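**Rosley food pantry asks for containers with lids**

The Rosley food pantry needs more plastic containers with lids that clip shut, organizers said. It has moved to a bigger room at the Jestico Center and now packs dry goods such as rice and oats in portions for families to take home.
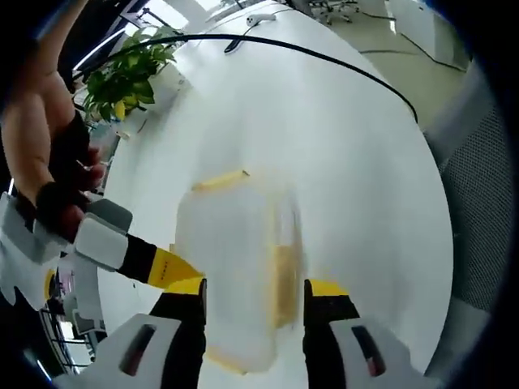

Packing starts at 2 p.m. and runs for 2 hours. Ekaette Akinola, who runs the pantry, said it gave out 600 portions in April and ran short of containers before the month ended.

"We'll take any size as long as the lid fits," she said. "Please wash them first."

Containers can be left at the front desk of the center on Bassey Street. Damilola Ogbonna is keeping the list of people who want to help pack, and there are 30 names on it so far. Glass jars are not being accepted.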